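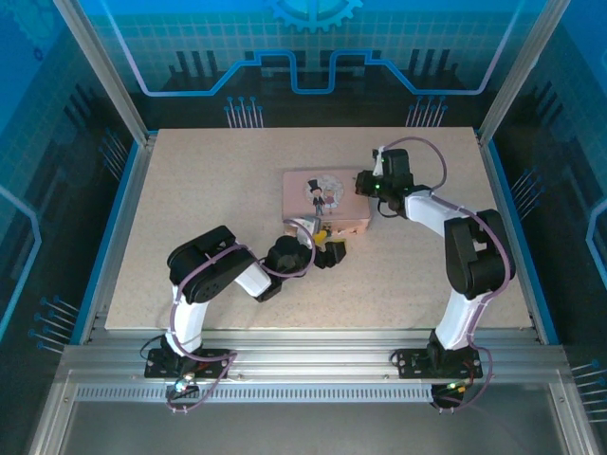

*The packing cell at Derham, with a wedding-themed box between the two arms.*

**Will the arms replace the packing crew?**
Management says no. Dantas said the same before October, and its crew is smaller now – ask for it in writing.

**Are they faster than we are?**
Zarnent, the supplier, quotes 48 boxes an hour. We haven't seen a full shift at that rate.

**Who fixes a jam?**
You do, so far at your old pay grade.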